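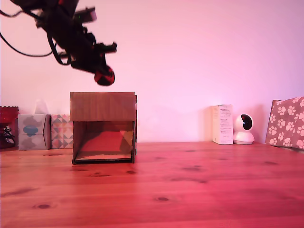
Open-fronted carton added to Brornel small storage range

June 26, 2018

Brornel has added an open-fronted corrugated carton to its range of small tabletop storage. The carton is sold flat in packs of 24 and is meant for light household items that are picked up and put back many times a day, such as balls, cloths and soft toys. Orders placed through the Funum trade counter are being filled from current stock.

The format is a plain brown carton stood on its base with one face left open. The top flap stays flat and closed and serves as a lid, with a small overhang at the front edge. The floor is level with the table, so a round item has to be set down inside and cannot be dropped in from the top. Buyers who want loading from above should stay with the older tray, which remains in the list.

A loose folded panel can be placed inside, leaning diagonally across the back. It is cut from the same board as the carton and is not glued. With the panel in, the usable depth is less, and balls tend to settle nearer the opening. It can be taken out for bulkier contents.
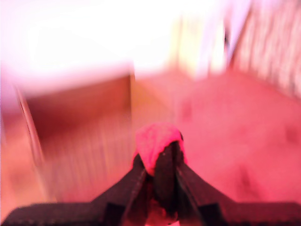 Naidu

Soft items were tested separately from rigid ones. A soft item picked up at one point hangs down on either side, and the loose parts can catch on the side walls as it goes in. Brornel advises folding such items once before storing them, or placing the carton on its side so that the wider dimension runs across.

The test record lists 2,211 placements over all sizes. Wear was recorded at the front bottom edge first, where the board rests directly on the table, and then at the crease of the top flap. The side flaps showed little change. They may be left sticking out slightly past the lid or taped back against the wall of the carton. Taping is recommended where cartons are stood side by side.

The maximum load on the closed top is given as 900 grams. The figure applies to an even load over the whole flap and falls if the flap has been cut or creased by hand. The cartons should not be stacked more than two high when in use.

The board is untreated. Spills should be blotted at once and the carton left to dry with the top flap raised. A carton that has gone soft at the base should be replaced, and the old one can go in with ordinary cardboard for recycling. Tape should be removed first.

Uveo, which supplies the board, has confirmed that the grade will not change before November. A taller version is planned for the same month. Flat packs can be returned unopened within 30 days of delivery. Single cartons are not sold through the trade counter.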